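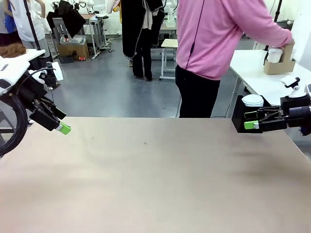
Stuser's new auto-summary thing, anyone else stuck with it?

zosuv_lil
Woke up to find every post on my blog now has a three-line "digest" on top. My 3,000-word piece on repairing accordions is summed up as "The author has thoughts about air." I didn't ask for this and can't find the off switch.

kdizon
Settings, then Reading, then Page Extras. It's the gray toggle that looks like it's already off. Took me 2 tries.

mangubat_c
I like it, sorry. My readers are mostly my aunts and they never got past the first paragraph anyway. Visits went from 354 in August to 627 in September.

zosuv_lil
Visits to what, though? If they read the digest and leave, you're running a very slow fortune cookie.

mangubat_c
A fortune cookie with 627 visits — I'll take it.

efren_t
Nirkon did the same thing to its hosted blogs and dropped it when people complained. Moved mine to a plain host after that. Nothing has summarized me since, including readers.

kdizon
Not quite the same. Nirkon rewrote the post itself. Stuser leaves your text alone and sticks the box above it.

efren_t
Fair. It still goes out in the feed as if you wrote it. Check yours.

zosuv_lil
Just checked. The feed has the digest and no post at all. And the toggle only covers new posts, so the old ones have to be done by hand.

kdizon
There's a bulk edit under Archive. Pick all, then Page Extras. Do it late at night, it times out for me before 11 pm.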